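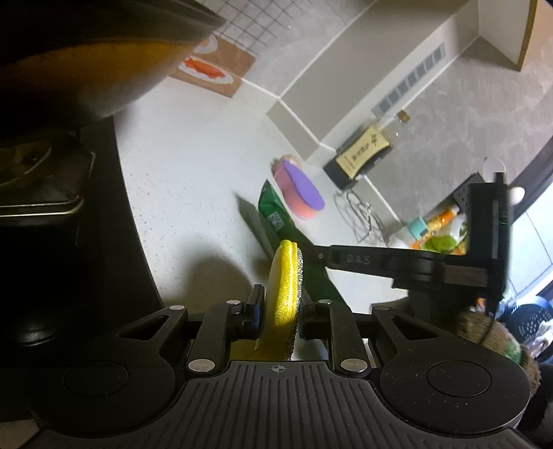

October
By the author

The Specimen

The note came to the auction rooms in a cigar tin, between two pieces of blotting paper. It was the last of 72 lots consigned by an estate in Prasen, and the only one the clerk hadn't been able to find in any catalogue.

She laid it on the desk and turned on the lamp. Bank of Honach, 40 crowns, green on cream. SPECIMEN was printed across the front in violet. There was no serial number and the signature panel had been left blank. Two small holes had been punched where the signature should have gone.

She knew the Honach bank. It had opened on the river in the years before the railway and closed before it paid anyone a dividend. Collectors had its 5s and its 10s, mostly in poor condition. The printer's ledger, which the rooms had bought years earlier with a box of unsold stock, listed no 40.

She rang the buyer in Clundov, who collected nothing else. He was quiet for a while and then asked what colour the holes were on the inside.

She got the glass out. Old punch holes go brown with the paper. These were the same cream as the rest – no, a shade lighter. She told him that and he thanked her and hung up.

The consignor's letter was still in the file. The dead man had worked for the printer as a boy, it said, and had kept the note in his coat until he married. The family hoped for 4,000. They needed the roof done before winter.

She wrote the description three times. The first version called it unique. The second called it doubtful. The third gave the size, the colours and the condition, and said the holes appeared later than the printing.

At half past four she took it down the hall to the senior cataloguer.

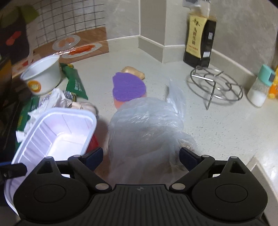
The senior cataloguer said that a boy might well have punched it himself, years on, so that it wouldn't be taken for money he'd stolen. Did the holes match anything in the tin?

She hadn't looked. She went back and lifted out the second piece of blotting paper. There were two holes in it, the same distance apart.

She sat down, pulled the third version toward her and crossed out the last line. Then she picked up the phone and dialled Clundov again.

Contact us | Copyright, all rights reserved | Back to top

Search this site Enter keywords Go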